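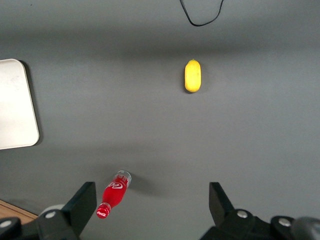

The tolerance sheet for the Tulach account ran to 24 lines, and lemons were on line 3. Nghĩa Mai read it at the bench with a pencil behind one ear. Colour within range. Peel intact. Tip present. Mass between limits that somebody at Gutemel had set without, as far as Nghĩa could tell, ever having bought a lemon.

The bench was grey, as every bench at Brernum was grey, because grey gave the least argument when two people had to agree on a colour. Nghĩa had worked at this one for two winters and could have drawn its surface from memory, including the place near the back where the light fell off. Readings taken there came out a half step low. The correction was entered by hand.

Item 814 was a lemon. The procedure called for it to be stood clear of other articles, long axis away from the operator, and left for the length of one reading. Nghĩa entered the colour first. Yellow, upper third of the range. Then the peel, which the form divided into smooth, textured and other. Textured. Then the tip, for which the form offered a box and no guidance.

The trouble was the last column. It was headed Purpose, and it had been added in November after a meeting at the Jara office to which the bench staff were not invited. Every article now required one. For the tray the column said Containment. For the red bottle it said Beverage, which had been accepted without comment. For the lemon the previous operator had written Garnish, and the sheet had been returned.

Nghĩa tried Ingredient. The system took it, held it for the usual interval and sent it back with code 2, insufficiently specific.

At twenty to six the ventilation dropped to its evening rate. Nghĩa thought of the tree behind the house in the old suburb, which had fruited in the wrong months and leaned on the neighbour's fence. His mother used to send him out for one after dark, in thongs, with a torch. She never said what it was for. It might be fish, or a cough, or the kettle — he found out when he got back to the kitchen. Some nights it sat on the sill for a week and was for nothing.

He rubbed out Ingredient and wrote Held in reserve.

The interval passed. The line went green and the sheet advanced to item 815, a sponge. Nghĩa initialled the margin, put the lemon in his coat pocket and recorded it as consumed in testing.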